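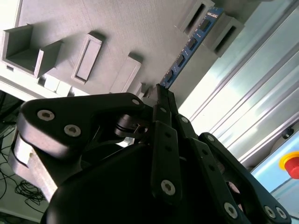

Halyna Maksymiv thinks the indigo vat is starving, not cold, and that I should quit fiddling with the heater and feed it some fructose already. She wrote this in pencil across the bottom of my last page, underlined, so I guess I'm answering it here.

September, a bit after 7 in the morning. Vat smells fine, kind of sweet and barn-like. Surface film was thin and dull, hardly any coppery sheen, and the flower had shrunk to a sad little patch the size of a jar lid. Liquid under the film looked green going on blue when I pulled some up in the glass – should be more like weak tea with a yellow edge. So yes, Halyna, possibly starving. But it was also cold to the hand! I did both: heater back on low, then fructose, one heaped spoon in warm water, poured down the side so I didn't beat air into it. Stirred slow, lid on, walked away (hard for me).

Back after coffee. Much better. Bronze skin coming up at the edges and the glass sample had gone yellow-green. I know, I changed two things at once and now we can't tell which one did it. Yaroslav has already given me the look.

Dips today were on the Pasichnyk linen, scoured last week, soaked overnight and spun out. Swatch 2569 is the one to go look at. It got 4 short dips with a full airing between each, and it came out a really even mid blue, no streaks at the fold. The one next to it on the line got a single long dip and it's blotchy and it rubs off on your thumb. I keep relearning this. Short dips, lots of air, don't get greedy.

The cotton from Dosside is another story. It beads. I put a drop of water on it and the drop just sat there looking at me, so there's still some finish in the cloth even after the soda ash boil. I'm boiling it again this afternoon with a little more detergent, and if it still beads I'd say we use it for rags and order something else. Agnese, do you still have the end of that old bolt? I only need enough for a control strip.

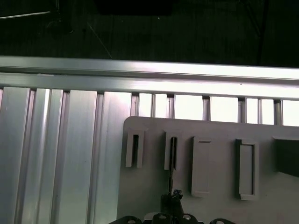 *Aluminum rail and slats, light gray panel lower right.*

Rinse notes, mostly for Zoia, who asked: I let the pieces hang until there was no green left anywhere, then cold water, then a splash of vinegar in the second bucket, then cold again. Skipped the hot wash until tomorrow. Last time I rushed it and lost a whole shade, and I'm still sore about it.

pH strips are nearly gone and the ones left are the old kind that all look the same shade of mud past 10. My reading this morning was "probably 10," and that's not a reading. Ordering more. Lime is fine, we have plenty, but somebody please fold the bag over and clip it, it's picking up damp.

Still to do:

- reboil the Dosside cotton, drop test again when it's dry
- sunlight test on the mid blue, half covered with card, south window
- strain the madder (Daryna's jar, top shelf – do not shake it!)
- start a log of vat temperature on the door, with the time next to it

Checked once more before leaving. Flower is back, about as wide as my palm, nice and foamy and purple. Left the heater on low, no dips for the next 3 hours, and if anyone feeds it again tonight write it down please, with the amount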